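**Project report: the Gavstead tape scene**

So my topic was Vulturell, a punk band from Gavstead that put out two cassettes, broke up, got back together without their drummer and then broke up again. I picked them because my aunt had the second tape (Malabanan, it's called) in a shoebox and I played it until it started to warble!

Most of my sources were zines. I read 34 issues of Selliteo, which reviewed pretty much every basement show in town, and typed all the set lists into a spreadsheet. That gave me 228 songs played, 173 of them originals. I expected way more covers, to be fair. The band's own ledger says they sold 1,420 tapes, mostly out of a van.

The hard part was the breakup. One zine blames money, another blames the singer moving away in May, and the liner notes just thank everybody (very helpful, guys). I ended up writing both versions into my timeline with a question mark next to each. 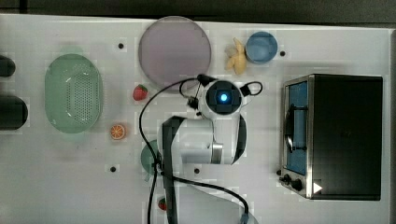
Phyllis Ellwood wrote back to my draft that I had the lineup wrong on the first tape, and that the bass on side two was played by Štěpánka Procházka, uncredited. I've fixed the lineup table, but I still need to redo the chart for side two.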